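Miroslava Zhuravel
December 2020

Search posts, people, tags

Been looking at the Asside handheld gripper kit for a few weeks now. It's the one Sakalport sells in pairs, for recording hand tasks without putting an arm on the bench. Posting my notes in pieces as I go through them.

Quick background: I buy equipment for a small automation shop in Vendembridge. We make feeders and small pick stations. I don't get paid by Sakalport and I'm not getting a discount from them either.

Two grippers, one big white table:
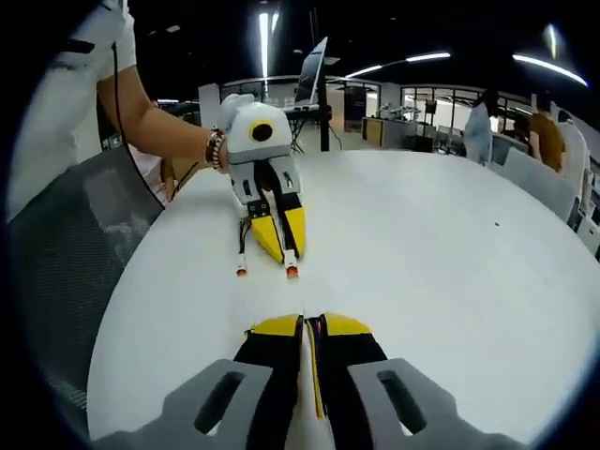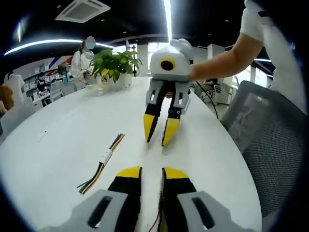
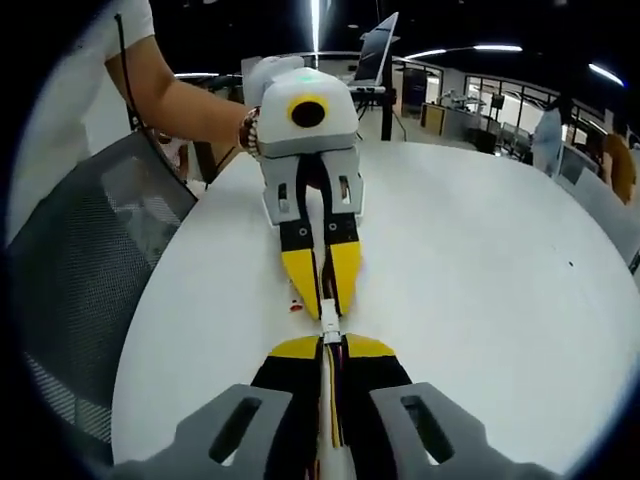 Do you need to own a robot arm to get any use out of the kit?

You don't need one to record. The handhelds log to a laptop by themselves, and you can collect for weeks before an arm comes into it. You will need one sooner or later if you want to play anything back.

14 comments | 31 shares

Price first, as that's what I get messages over. A single handheld is $899. The pair is $1,548 and comes with one carrying case, not two. Shipping was extra for us and took longer than the page said.

What you get for the pair: two handhelds, cables, a spare set of fingertips for each, a calibration card, and a printed sheet that is mostly a link to the real manual. The software is called Sung. You download it yourself.

Fingertips are the part that wears. The pads held up fine on plastic parts and cardboard. On sheet metal with a raw edge they started to nick on the second day. Sakalport sells replacements in packs of 12 - I'd order a pack with the kit and save the second shipping charge.

Grip feel is decent. The squeeze is light at the start and stiffens near closed. Two of our people liked that. One with small hands said her thumb got tired in under an hour, and there's no way to move the handle. I asked support if another size was planned and the answer was "not at this time."

Cables. They're thin and flexible, which helps, but there is still a cable on each unit and you have to think about where it goes. We ended up running ours over the shoulder and down the back. If it hangs in front you will catch it on the table edge sooner or later.

A wireless version was announced for March. I'd wait to see the battery life before planning around it.

Print this thread | E-mail this thread

Setup took me most of a morning. Breakdown: install was fast, calibration was slow. You hold the card in front of the lens at a set of angles and Sung tells you when it's happy. It was not happy under our shop lights. Moved to a table by the wall with the overheads off and it passed on the next try.

The lens is very wide. Good for catching what's going on next to the gripper, but it also records everybody in the room. Tell your coworkers before you start. Sung has a face blur option and it's off by default, so turn it on.

Handing a part from one unit to the other is what I bought the pair for. With both people paying attention it works well. The timestamps on the two recordings lined up closely enough that I didn't have to adjust anything. Sung did drop one unit on 3 occasions in the first week, always after the laptop had gone to sleep. Turned off sleep and haven't seen it again.

File sizes are large. Get an external drive. The export screen has a progress bar that sits at the same spot for a long time and then finishes all at once, so don't kill it.

Support: e-mail only. Replies came back the next working day and were from a person who had read the question. They sent me a replacement cable at no charge after one of ours went intermittent. I didn't have to mail back the old one.

What I don't like:
- no wrist strap in the box
- the case foam is cut for the units without cables attached
- Sung's manual still has screenshots from an older version
- you can't rename a recording after you save it

What I'd tell a shop our size: if you only want to record one-handed picks, buy the single and see how much you use it. The pair only pays off if you have two people free at the same time, and some weeks we don't.

Someone asked about gloves. Thin nitrile is fine. Work gloves are too bulky for the handle.

Someone else asked if it can be returned. Sakalport takes it back within 30 days if the seal on the fingertip bag is unbroken, so use the ones already mounted and leave the spares alone until you've decided.

We're keeping ours. I'll add to this when the next version of Sung comes out, mainly to report if the rename thing gets fixed.

22 comments | 9 shares

Print this thread | E-mail this thread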